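Manutenção de Circuitos de Água I
Apontamentos da aula 7: mangueiras e tubos flexíveis de borracha
Curso técnico Pratari, turma da tarde
Versão revista em May 25, 2020

Estes apontamentos cobrem a parte da matéria que vai do corte do tubo até à colocação na ligação. A escolha das abraçadeiras fica para a aula 8. Quem faltou à aula de janeiro sobre materiais deve ler primeiro o capítulo 2 da sebenta.

1. O posto de trabalho

Trabalha-se sobre uma mesa de tampo claro e liso. A borracha escura larga pó e aparas no corte, e num tampo claro vê-se logo o que ficou por limpar. Antes de começar, tira-se da mesa tudo o que não pertence ao exercício. Líquidos e massas lubrificantes ficam na bancada lateral. 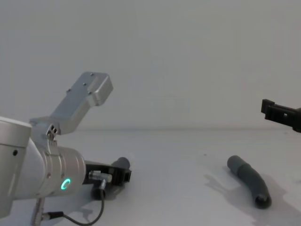
Porque é que o tubo se corta sempre um pouco mais comprido do que a medida entre as duas ligações?
O tubo tem de entrar em cada bocal, e esse troço de encaixe soma-se à distância medida. Se for cortado à medida exata, fica esticado, puxa pelas pontas e acaba por sair ou rachar junto à abraçadeira. Nos exercícios desta unidade acrescentam-se 25 mm por cada ponta.

2. Medir e cortar

A medição faz-se pelo lado de fora da curva, com fita flexível. A régua rígida só serve para troços direitos. Marca-se a giz ou com marcador branco, a toda a volta do tubo.

O corte é feito a direito, perpendicular ao eixo, com a lâmina limpa e de uma só passagem. Um corte enviesado deixa um dos lados do encaixe mais curto e a água encontra caminho por aí. Não se usa serra de metal. Depois de cortar, passa-se o dedo pela borda interior para ver se ficou rebarba.

Os rolos da oficina são da Mathur e têm 30 m. O consumo de cada grupo anota-se na folha presa à porta do armário.

3. A curvatura natural

Um tubo que esteve enrolado guarda a forma do rolo. Mesmo num pedaço curto nota-se um arco ligeiro quando se pousa na mesa, e esse arco deve ser aproveitado: roda-se o tubo até a curva ficar para o lado da montagem. Forçá-lo ao contrário cria tensão nas duas pontas. 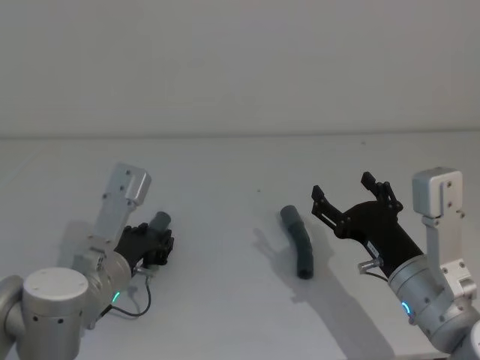

A mesma regra vale para os troços compridos, com a diferença de que aí o peso do próprio tubo também conta. Acima de 600 mm sem apoio, coloca-se um suporte a meio. No circuito de treino da sala Unulwood os suportes já estão montados e basta encaixar o tubo.

4. Inspeção das pontas

Observa-se cada ponta de frente e de lado. Rejeita-se o pedaço se:
- a abertura estiver oval e não voltar à forma depois de apertada entre os dedos;
- houver fendas finas na borda;
- a parede tiver espessura diferente de um lado para o outro;
- a superfície estiver pegajosa.

Os pedaços rejeitados vão para a caixa Grernness, junto ao lavatório. Não se guardam para «remendos».

5. Colocação

Segura-se o tubo perto da ponta, ao alto, e empurra-se com uma rotação pequena até encostar ao batente do bocal. Se oferecer resistência, molha-se a ponta com água. Óleo não, porque ataca algumas borrachas. A abraçadeira já deve estar enfiada no tubo antes deste passo, esquecimento que obriga a desmontar tudo.

Trabalho para casa: desenhar o troço entre a bomba e o filtro do circuito de treino, com as medidas de corte, e entregar no início da aula 8.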